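4.2 Pattern fills and token overlap

Solid color fills are handled by the renderer in a single pass per layer. Pattern fills are more expensive, as each cell has to be clipped against the region boundary before the pattern is drawn. In the Stutano client we store every pattern as a small repeating tile and align it to the grid origin, so that two neighboring regions with the same pattern join without a visible seam. Hex maps need a second tile for each pattern, offset by half a cell on alternate rows.

We compared this approach with the per-cell method used in Brerkia, where the pattern is drawn again for every square. The test set consisted of 2235 saved maps exported from the Tak archive, all of them made by game masters for use at a shared table or over a remote session. Maps with fewer than 70 filled cells were kept in the set but are reported separately, as drawing time on these is dominated by loading the background art.

For large maps the tiled method was faster in every case. The median redraw after a zoom step fell from 340 ms to 200 ms. Panning showed a smaller gain – most of the region is already cached at that point – and we did not tune it further. Small maps showed no difference that we could separate from timer noise.

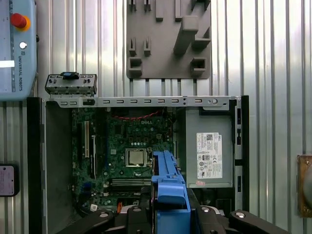

Figure 6. Open computer chassis.

Overlap between fills and tokens was treated as a separate problem. A fill that marks difficult terrain must stay readable when a token stands on it, but the token must not be lost in the lines. We tested two orderings. In the first, the pattern is drawn under the token and a thin ring of plain background is left around the base. In the second, the pattern is drawn over the token at reduced opacity. Game masters who tried both on the same dungeon level preferred the ring, with the exception of those who ran very large creatures, where the ring hid too much of the terrain next to the base.

Diagonal patterns caused one further difficulty. When a region marked with left diagonals overlaps one marked with right diagonals, the result is a crosshatch, and crosshatch is already a pattern in its own right. Brophy raised this in an early review of the Presora file format and proposed a fixed priority list. We adopted the list with one change: the most recently edited region wins a tie. The file stores the edit order as an integer per region, and older files without this field are read in the order the regions appear.

4.3 Export to print

Printed maps use the same tiles at a higher resolution. Line weight is set in points.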